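통합검색 검색어를 입력하세요 검색

사과 저장고의 에틸렌 관리, 숫자보다 기록이 먼저다

2023년 1월

저장 기술자 소치틀 레데스마(Xóchitl Ledesma)는 우르카르드 저온저장고에서 기체 조성을 담당한다. 이 시설은 CA 저장실 7개를 운영하며, 올해 입고량은 상자 기준 2406개다. 품종은 대부분 만생종이다.

레데스마는 저장 손실의 원인을 온도에서만 찾는 관행을 지적했다. “온도계는 다들 봅니다. 산소와 이산화탄소 값을 시간순으로 이어서 보는 곳은 드뭅니다.” 우르카르드는 지난 수확기부터 기록 프로그램 말룸(Malum)을 쓰고 있다. 측정값은 저장실별로 쌓이고, 담당자가 교대할 때 서명한다.
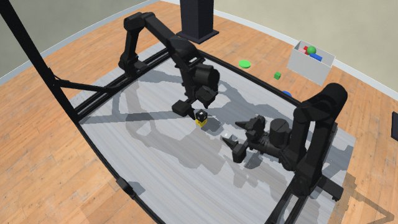 저장실 문은 얼마나 자주 여는가?

출고 전까지는 열지 않는다. 시료는 벽면의 채취구로 꺼내고, 경도와 당도는 5일 간격으로 잰다.

에틸렌 제거에는 과망간산칼륨 흡착제를 쓴다. 레데스마는 교체 시기를 색으로만 판단하지 말라고 했다. “겉은 변색됐는데 안쪽은 남아 있는 경우가 있습니다. 통을 갈라 보고 결정합니다.” 교체한 흡착제는 저장실 번호를 적어 따로 보관한다.

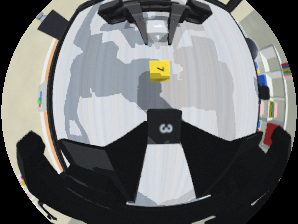 읽는 시간 3분

껍질덴병에 대해서는 수확 시기의 영향을 먼저 언급했다. 덜 익은 과실은 저장 조건을 맞춰도 증상이 나오기 쉽다는 설명이다. 우르카르드는 가야르도 과수원에서 들어온 물량을 수확일별로 나누어 쌓는다. “섞어 쌓으면 나중에 원인을 못 찾습니다. 자리가 좀 남더라도 나눕니다.”

출고 후 관리에 대한 질문에는 답이 짧았다. “결로입니다. 선별장 온도를 단계별로 올리고, 젖은 상태로 포장하지 않습니다.” 다음 출고분부터는 상자마다 저장실 번호와 개봉일을 함께 표기할 예정이다.

관련 글
저장실 기밀 시험 절차와 판정 기준
보베티 선별기 브러시 교체 주기
만생종 수확 적기와 요오드 반응 검사
배 저장 중 과심갈변 줄이기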